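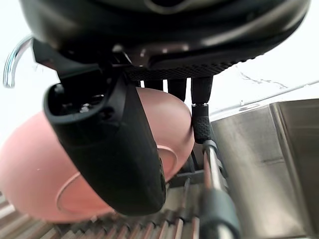 The pink bowl at the sink, bottom side toward the camera, with the drying rack below.

Tips for the sink corner when you try the Plilteo kitchen arm
by Raymonde Penner, 23/02/2025

I have the Plilteo on a rental plan since November and I use it for one job only, the dishes after washing. I wash by hand, the arm takes the dish and puts it on the rack. Many readers of this page wrote to me after the first review and asked how to prepare the kitchen, so I put my tips together. I pay the rental myself and nobody sends me free parts.

Begin with the bowls

Start with bowls before you try plates or glasses. A bowl with a foot ring is the easiest thing to teach. It stands well upside down and the arm can let go of it without a big clatter. My best results are with ceramic of medium weight. Very light plastic bowls slide when the finger touches them, and I stopped using them for this work.

Place the bowl upside down, a little tilted. If it lies completely flat on the wires, a small amount of water stays inside the rim and you find it the next morning on your shelf. In the Plilteo menu the setting is called "rest angle". Mine is on 12 and I never touch it now.

Dry the outside a little

Dish soap is the enemy of the rubber fingers. Rinse with clear water, then shake the bowl two times over the sink before you hand it over. You don't need a towel. If the finger feels greasy to your hand, wipe it with a cloth and warm water, and let it dry in the air. I used vinegar once and the rubber became dull, so I don't recommend it.

Look also into the small openings of the finger, where the screw is. Crumbs and dried foam like to collect there. An old soft toothbrush is good for it. Switch the arm off first, please.

Choose the rack with patience

I tried three racks. The one from Clametti has wires close together and small bowls stay where you put them. The Sorkus rack is prettier, but the spaces are wide and a small bowl tips into them. The third was a cheap one without a name and it rusted.

A rack must not move. Put a strip of non-slip mat under each foot. The arm remembers the place of the rack, and if you push it aside to wipe the counter you have to do the teaching again from the beginning. I marked the corners with a bit of white tape, which is hardly visible on a light countertop.

Keep the faucet out of the way

Turn the spout to the side where the arm doesn't travel. This sounds like a small thing, but I forgot it often in the first weeks, and each time the arm stopped and waited for me with the bowl in the air. Now I turn the spout first and press start second. If your faucet has a pull-out hose, check that it is back in its place.

Also the cables need some care. Let them hang free, and don't bind them tight with a kitchen clip as I did. The wrist needs some slack to turn. After the work I wipe them with a dry cloth.

Steel and stone

The sink wall can get scratches if the arm lowers too near to it. Leave a space as wide as your hand between the path and the steel. If you already have light marks, rub them with a soft sponge and a little baking soda, always along the grain and never in circles.

For marble be more careful. No vinegar, no lemon, no baking soda standing for long. I put a folded towel on the edge during the teaching, when mistakes happen most.

What it costs

The set with the arm, the fingers and the mounting was offered to me for 2332 dollars. Renting for the season costs 482, and this is what I would advise for the first time. Egan, the shop where I rent, also changes the rubber covers when they are worn, but you must bring the fingers there yourself.

Is it worth it?

For a person with sore wrists, yes, I think so. For a family with a good dishwasher, probably not. It is slow - I can empty my sink faster with my own hands - and it doesn't like glasses with a thin stem at all. The manual promises 2000 pickups before the covers must be changed. I can't confirm it yet.

Next time I will write about plates, which are more difficult because of the flat edge. If you have found a good way to stand them in the rack, write it in the comments and tell me which rack you use.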